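Chapter 3
Knit Fabrics and the Cut of the Casual Shirt

After reading this chapter you should be able to:
tell a knit fabric from a woven one by looking at it and by stretching it
explain how jersey, rib and interlock differ
describe the parts of a knit shirt and the order in which they are joined
read a basic specification sheet for a knit garment

Key terms: course, wale, jersey, rib, interlock, gauge, placket, spirality, relaxation shrinkage

3.1 Why knits get their own chapter

Chapter 2 dealt with woven shirting, where two sets of yarns cross at right angles. A woven cloth holds its shape on the cutting table, and most of the stretch it has lies along the bias. Knits behave differently. They are made of loops, and a loop can open, close and lean to one side. A pattern drafted for poplin will not give a good result in jersey, even when the measurements are the same.

Casual shirts, T-shirts, sweatshirts and most underwear are knitted. A buyer who works in any of these areas will spend more time looking at loops than at crossed yarns, and many of the complaints that come back from stores can be traced to how the fabric was knitted, finished or laid out before cutting.

3.2 Courses and wales

A row of loops running across the fabric is called a course. A column of loops running up and down is called a wale. The number of courses and wales in a given distance tells you how dense the fabric is. Gauge is a related term, but it describes the machine: it is the number of needles in one inch of the needle bed. A high-gauge machine uses fine yarn and makes a light, smooth fabric. A low-gauge machine makes the heavier fabrics used for sweaters.

Do not confuse gauge with weight. Two fabrics from the same machine can differ in weight if the yarn or the loop length has been changed. 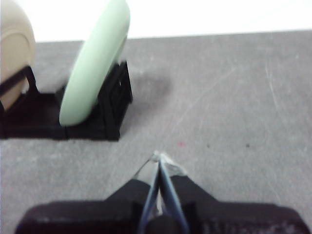

Weight is usually given in grams per square meter or in ounces per square yard. Ask the mill which stage of finishing the figure refers to. Fabric straight off the machine is under tension, and it gets heavier for its area once it has been washed and allowed to relax.

3.3 The three basic structures

Jersey is knitted on one set of needles. The face shows smooth columns and the back shows small arcs. Cut edges curl, which slows down sewing. It is the usual fabric for T-shirts.

Rib is knitted on two sets of needles, so that face wales and back wales alternate. It stretches far more across its width than jersey does and springs back well. Collars, cuffs and hem bands are often made from it.

Interlock also needs two sets of needles, but the result is two rib fabrics locked together. Both sides look like the face of jersey. It lies flat, does not curl, and costs more because it takes more yarn.

3.4 Shrinkage and twist

Most cotton knits shrink in length the first time they are washed. This is called relaxation shrinkage. The loops were pulled long on the machine and in finishing, and water lets them return to a rounder shape. Mills reduce the problem by compacting the fabric, but it should still be tested before the pattern is approved.

Spirality is the slow twisting of the side seams toward the front or back of the garment. It is most common in single jersey made from tightly twisted yarn. Check for it by washing a finished sample and laying it flat with the shoulders square.

Case: A change of supplier

Ruter is a mid-priced menswear label that sells a short-sleeved knit shirt with a three-button placket. In February the company moved the style from one mill, Zidau, to another, Amini. The specification sheet was copied over without changes. It gave the fiber content, the gauge and the finished weight, but it did not give a loop length or a limit for shrinkage.

The first order came in 27 colors and sizes combined. Of these, 13 failed the wash test on body length. Amini had met every figure on the sheet. Ruter's technical team added the two missing lines, and the next order was held until a washed sample had been measured.

Questions for review
1. Which structure would you choose for a cuff, and why?
2. What should Ruter have asked Amini for before placing the order?
3. Why can two fabrics of the same gauge have different weights?

The next section follows the Ruter shirt through cutting and sewing, beginning with how long the fabric is left to rest on the table before it is cut.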